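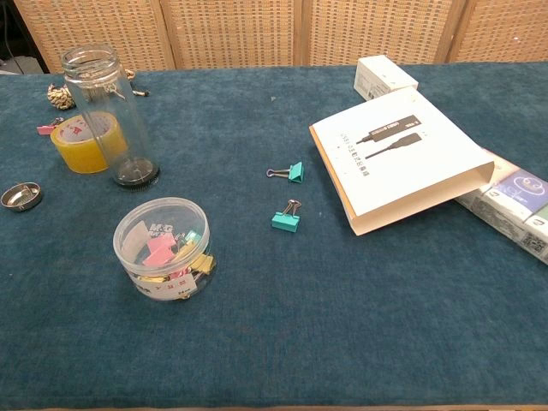 Ivana Toledo wrote:
Soak them overnight in warm water with a scoop of washing soda, and half the labels will be floating by breakfast. The other half are the pressure-sensitive kind and water does nothing for those. Those need oil.

Dirkidia > Kitchen and Pantry > Storage > Glass jars: who keeps them, and what for?

Forum New posts Members Search Log in

pantrymoth_no_more
Yes to the oil! I use the cheapest vegetable oil I have, mixed with baking soda until it's like toothpaste. Smear it on the gummy part after you've peeled the paper, go do something else for half an hour, then rub it off with a rag and wash with dish soap. I have done this with so many jars now that my kids call it the spa. What I love is that moment when your thumb stops dragging and just slides. So good.

I'll answer the original question too while I'm here. I keep pretty much all of them. Dried beans, rice, the odd ends of pasta, screws, buttons, birthday candles, bay leaves (a tall skinny jar is the only thing I've found that keeps bay leaves from turning into bay crumbs). If it has a lid and it's clean, it gets a job.

Domingo Daza
I'm going to be the grump. I used to keep every jar and I ended up with a cabinet I was scared to open. The lids were in a drawer across the room and none of them fit anything. Now I have eight matching quart jars and that's it. All one mouth size, all one lid size. If the peanut butter jar is empty it goes in recycling that night.

Matching jars stack, they line up, you can read them from across the kitchen. I'm not trying to spoil the party, but I think a lot of us are storing jars instead of storing food.

pantrymoth_no_more
Domingo, "storing jars instead of storing food" hurt me personally, and I will be thinking about it while I wash another pickle jar.

But matching sets cost money and the pickle jar came with pickles in it!

Benjamín Orellana
Somewhere in between for me. I keep odd jars for the garage and matching ones for the kitchen. The tall one in the picture would go straight to the garage at my house, for dowels and paint stirrers. I like a tall jar for anything long and thin, and I don't care if it has a lid out there.

In the kitchen, wide mouth or nothing. If I can't get my hand in to wash the bottom, I'm not putting flour in it. I learned that with a gallon jug my aunt gave me back in 2000. Beautiful thing, with a neck like a swan. I got flour in there easily enough. I never really got it all out again.

Ivana Toledo
Bottle brush! Or a spoonful of dry rice, a little warm water and a drop of soap, and shake it like you're mad at it. The rice scrubs the corners. I do this with narrow vases and it works for jugs too, as long as nothing has set hard.

quietspoon
Question for the group. How do you get the smell out of the LIDS? The glass is easy. But I have a salsa lid that's been through the dishwasher more times than I can remember and it's still salsa. I put granulated sugar under it and my coffee tasted of cumin.

Uriel Painemal
The smell is in the soft ring on the inside of the lid, so soap only gets you so far. Things that have worked for me, best first:

- Sunshine. Leave the lid upside down on a windowsill for a week. Really, a whole week. It's the slowest one and it beats everything else.
- Baking soda paste left on the inside overnight.
- Crumpled newspaper stuffed in the jar with the lid screwed on. Change it when you remember.

And if none of that does it, that lid is a salsa lid for life. Keep it for garlic, or for nails.

quietspoon
A week on the windowsill it is. Thank you! I love this forum.

Fermín Escobar
I dry mine in the oven and it takes care of a lot of smells too. Wash the jars, put them on a sheet pan while the oven is cold, set it to 230 and let them come up slowly. Turn it off once they're dry and don't open the door until everything has cooled down. They come out squeaky and there's no water hiding under the rim. I've been doing it for years. Glass only, the lids stay out on a towel.

Domingo Daza
Please be careful with this one. Store jars aren't made for dry oven heat, and an old jar with a scratch in it can crack on you. It might be fine for years and then go when you reach in with a mitt. I'd turn them upside down on a rack and wait until morning. It's free and it can't hurt you.

Fermín Escobar
Never lost one. Cold oven, slow heat, slow cooling. People crack them when they put a cold jar in a hot oven.

Uriel Painemal
I'm with Domingo here, Fermín, sorry. You can't see a bad spot in the glass. I'd especially hate for somebody to read this and think it counts as sterilizing for canning, which it doesn't. For beans and buttons, an air-dried jar is plenty. For canning, use proper canning jars with new lids and follow a tested recipe.

Fermín Escobar
Agreed on canning, I only ever meant dry goods. I'm keeping my oven, though.

pantrymoth_no_more
Can we talk about labels? Putting them ON, I mean. I've tried chalkboard stickers (they smudge), masking tape (goes brittle and leaves a stripe), and a grease pencil right on the glass, and the grease pencil wins by a mile. It wipes off with a dry cloth, it doesn't care about steam, and you can write the cooking time under the name. My lentil jar says LENTILS 25 MIN NO SALT TILL END and I smile every time I see it.

Benjamín Orellana
Masking tape is fine if you change it every time you refill! You're leaving it on for a year, aren't you.

I write on the lid myself. Then I put the jar back with somebody else's lid on, and we have oatmeal that is labeled cornstarch. So maybe don't listen to me.

Ivana Toledo
Write on the jar, always on the jar. Lids wander.

My favorite trick is cutting the panel off the package with the cooking directions and dropping it in the jar facing out, against the glass. No pen, no tape, and you get the best-by date for free. It works for pancake mix, couscous, anything that comes in a box. Tuck it in before you pour.

quietspoon
Oh, that is brilliant, I'm doing that tonight.

lowshelf
New here, hi! We just moved into a tiny place in Stasham with a kitchen that's basically a hallway, and I read this whole thread with a cup of tea. I need to know about sizes. I keep buying a bag of something and it ALMOST fits, and then I've got a full jar plus a sad little bag with a rubber band on it. How do you all deal with the leftovers?

Uriel Painemal
Welcome! The sad little bag is the great problem of our age. Weigh it once and write it down. I filled my biggest jar to the shoulder with brown lentils, shook it down, topped it off, and it took 1069 grams. So now I know a one-kilo bag goes in with room for the scoop. Flour is different, it's all air, so it depends on whether you tap the jar. Tap the jar. It makes a huge difference.

Domingo Daza
Or buy less at a time. There's a bulk counter at Valdebenito where you bring your own jar, they weigh it empty and mark it, and you fill it to wherever you want. No bag at all, sad or otherwise.

lowshelf
I didn't know you could do that! Is that the one by the bus station?

Domingo Daza
That's the one. Go early, before 9 if you can. The line gets long and the good walnuts go first.

pantrymoth_no_more
Domingo, you go to a bulk counter with your own jars and you call ME a jar person?

Domingo Daza
With my eight matching jars, yes.

Fermín Escobar
Does anybody still have the old Sollard jars with the wire clip? My mother had a row of them over the stove and I can still hear the clunk. I've been looking for replacement rubber rings for the two I've got. The ones I ordered are a hair too thick and the clip won't close.

Benjamín Orellana
Try soaking the ring in hot water for a few minutes before you put it on, it relaxes a bit. If it still won't close, loosen the wire a tiny amount with pliers where it hooks into the collar. Tiny. I overdid it on mine and now it's a jar for clothespins.

Ivana Toledo
Check that the ring is sitting flat, too. There's a little tab that's supposed to stick out, and if it gets folded under, you'll swear the ring is the wrong size. Ask me how long I fought with one last July.

Fermín Escobar
It was the tab. IT WAS THE TAB. It closed on the first try and I got my clunk back. Ivana, thank you, I'm going to go fill it with something right now.

quietspoon
Update on my salsa lid: a few days on the sill and it's down to what I'd call a rumor of salsa. Leaving it until the weekend. I've also put the pickle lids out to keep it company, and there isn't much room left for the basil.

lowshelf
Got to Valdebenito early like you said and came home with walnuts, red lentils and popcorn. Everything fit! I cut the directions off an old lentil bag and put them against the glass, and my hallway kitchen looks so nice that I keep walking through it for no reason. Next question, and I'll start a new thread if I should: brown sugar. Mine is a brick. Does a jar help or do I need one of those clay things?

Uriel Painemal
Jar with a tight lid, and a slice of bread on top for a day to bring the brick back. Take the bread out after. But do start a thread, people have opinions about the clay things.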